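Kitchen tips for people training and eating to a plan

January 2020

Most of the trouble with an eating plan happens in the kitchen, usually when you get home hungry and the only thing ready is toast. The tips below are about the room and the gear. They don't tell you what to eat. If you have a plan from a dietitian or trainer, follow that, and use whatever is useful here to make it less of a chore.

Scales

Keep the scales on the bench. If they live in a cupboard you will stop using them within a fortnight.

Put the bowl on first, press tare, then add food. Press tare again before each new ingredient. You can build a whole breakfast in one bowl this way and wash one thing.

For oil, nut butter and honey, put the jar or bottle on the scales, press tare, and take out what you need. The minus figure is what you used. It saves scraping a spoon and it is more accurate than a tablespoon, which most people heap.

Check the scales now and then with something of known weight. An unopened 100 g block of chocolate is near enough, though it does mean having one in the house. A litre of water weighs 1,000 g, so a measuring jug will also do the job if you tare the jug first. Change the battery when readings start to wander. Flat batteries are the usual cause and people throw out good scales over it.

Don't weigh on a tea towel or on a join between two bits of bench.

Raw or cooked

Decide whether you weigh meat, rice and pasta raw or cooked, and stay with it. Rice takes up water and meat loses it, so mixing the two methods will throw your numbers out more than any small mistake in portioning. Write R or C on the container lid.

If you cook a big pot of something, weigh the empty pot and write its weight on masking tape on the underside of the lid. My large Karo pot is 1,456 g empty. When the food is done, put the whole pot on the scales (a trivet under it if it has just come off the heat, and tare the trivet first), take off the weight of the pot, and divide what's left by the number of serves. You never have to tip it all out into something else.

Containers

Buy one brand and one or two sizes. Lids that fit everything are worth more than a bargain set with five shapes in it. I use the Puvau rectangles because they stack in my fridge door side without tipping, but any straight-sided box is fine. Round ones waste shelf space.

Glass for anything with tomato or curry in it. Plastic stains and then it smells, and the smell gets into yoghurt.

Store lids standing up in a dish rack or an old letter rack inside the cupboard. Stacked flat they slide.

Throw out any box with no lid and any lid with no box. Do it the day you notice.

If a plastic box already smells, fill it with warm water and a spoon of bicarb, leave it overnight, wash, then leave it open in the sun for an afternoon. Crumpled newspaper inside a closed box for a day or two also works on onion.

Cooking ahead

Two short sessions a week are easier than one long one. Food cooked and kept in the fridge is best in the first few days anyway. Freeze anything you won't get to.

Start the slowest thing first. In practice that means the oven goes on before you take your shoes off, the rice or potatoes go on next, and you chop vegetables last while everything else looks after itself.

Cool food quickly. Spread rice out on a tray and get it into the fridge as soon as the steam has gone off it. Don't leave it in the pot with the lid on for the evening. A deep container of hot stew takes a long time to cool in the middle, so split it into shallow ones.

Leave the lids ajar until the food is cold or you will get water dripping back on everything.

Chicken breast dries out because it is thick at one end. Cut it in half flatways, or put it between two sheets of baking paper and flatten it with a rolling pin. It will then cook evenly, and faster. Let it sit before slicing. Slice only what you are eating that day and keep the rest whole.

Boiled eggs peel more easily if they are a week old. Start them in boiling water, then into cold. Crack the wide end first. Keep the unpeeled ones in the carton and pencil a cross on them so they don't get mixed up with raw.

Roast vegetables go soggy when the tray is crowded. Use two trays.

Salad that lasts

Wash it, spin it, and then dry it again with a clean tea towel. Put a sheet of paper towel in the bottom of the box and another on top. Change them when they feel damp. Leaves kept like this will see out most of the week.

Don't salt it, and keep the dressing in a separate jar until you sit down. Cucumber and tomato go in on the day. Cabbage and carrot can be shredded well ahead and if anything improve.

Celery and carrot sticks keep crisp standing in a jar of water in the fridge. Change the water every second day.

Herbs: parsley and coriander in a glass of water with a loose bag over the top. Basil on the bench, never in the fridge.

Where things live

Put the food you mean to eat at eye level and in clear boxes. Put the biscuits and the kids' lunchbox things up high, in something you can't see through. Nothing has to be banned from the house, it just shouldn't be the first thing you see at four in the afternoon.

The vegetable crisper is where vegetables get forgotten. I keep drinks and condiments in mine and the vegetables on the middle shelf. They don't last quite as long there but they get eaten.

Smaller plates do help. So does serving at the stove and putting the leftovers in boxes before you sit down — the second helping is a lot less tempting once it has a lid on.

Keep a shopping list on the fridge and write things down when you open the last packet, not when you finish it.

Shaker bottles and blenders

Rinse a protein shaker straight away, even if it is only under the tap at the gym. Once it has sat in a hot car the smell is in there for good.

For one that is already bad, pull out the seal if it comes out. The seal is nearly always the culprit. Soak the seal and the lid in white vinegar and water for 30 minutes, go round the spout with an old toothbrush, and dry everything with the lid off. Don't store it with the lid on.

Liquid in first, powder second. It won't clump in the corners.

To clean a blender, half fill it with warm water and a drop of detergent, run it, tip it out and rinse. Once a month take the blade base off and look at the underside of the rubber ring. You may want to do it before breakfast.

If you buy powder in bulk, tip a week's worth into a smaller jar and keep the big bag rolled down and pegged in a dry cupboard. The scoop goes in the small jar. The scoop in the Nirnalel bag is always at the bottom, so you end up with powder to the elbow.

Lunches to carry

Freeze a small water bottle and use it as the ice brick, then drink it in the afternoon. Wrap it in a face washer or the sweat will soften your sandwich.

Pack the bag the night before, all except the cold things, and put your car keys in the fridge on top of those.

Keep a fork at work. Keep two, one will go.

A wide-mouth flask holds its heat much better if you fill it with boiling water for a few minutes first, empty it, and then put in the hot food. Have the food properly hot when it goes in.

Knives and boards

A blunt knife is the reason most people hate chopping. A few strokes on a steel each time you cook, and a proper sharpen a couple of times a year, is enough for a home kitchen. The Pugh pull-through sharpener is all right for a cheap knife. I wouldn't put a good one through it.

Damp cloth under the board so it doesn't slide. One board for raw meat, and make it a different colour so there's no arguing.

Rub a wooden board with half a lemon and coarse salt when it smells of garlic. Stand it on edge to dry.
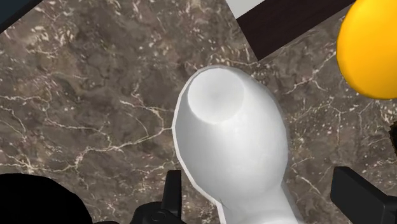
Issue 30 — page 4

Benchtops

Wipe marble down with warm water, a little mild detergent and a soft cloth, then dry it. Keep vinegar, lemon juice and spray cleaners with acid in them well away, as they leave dull marks that won't wipe off. That includes the lemon you just used on the chopping board. Blot up beetroot, turmeric and coffee quickly. Use a board under knives and a trivet under hot pots, and have the stone resealed when a drop of water starts to soak in and leave a dark spot.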